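4. Evaluation of the Rolis simulation package

4.1 Scope

The Rolis package was assessed as a commercial product on the terms offered to teaching laboratories: a single licence, a library of household objects, and a set of ready-made tabletop tasks for one arm with a two-fingered gripper. The version reviewed was the one supplied on 20 July 2021. The vendor's optional support contract was not taken up, and all questions were settled from the printed manual.

4.2 Procedure

The object library was used without changes. Each task was run 200 times with random starting positions, under two settings of the contact solver, and the same control script was used throughout. A trial was counted as complete when the object had come to rest inside the target container and the fingers had opened. Trials in which the solver stopped with an error were kept in the totals, as a purchaser would meet them in ordinary use. Across all tasks 1102 trials were recorded, of which 679 were complete. The final task was stopped early when the trial licence ran out, and its results are therefore given only in the totals.

4.3 Findings

Installation followed the manual closely, apart from one missing library which had to be obtained separately. Round objects gave the most difficulty. With the default friction values they tended to turn between the fingertips during the lift, and the values suggested by Leung for soft fruit were adopted in November. Figure 2 shows the fruit task, with the object held clear of the table and the bowl standing to one side.
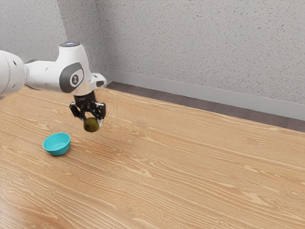 Robotics Teaching Laboratory, Department of Mechanical Engineering, Zunham Institute

Figure 2. Fruit-to-bowl task, rendered view. The object is held between the fingertips above the tabletop.

Rendering quality was judged good enough for teaching and for the checking of grasps by eye. The manual says little about how contact forces are worked out, and G. Martinelli (Gianni Martinelli, second author) had to recover the units of two settings by trial. A comparison with the Jindier package, which uses a different contact model, is given in Section 5.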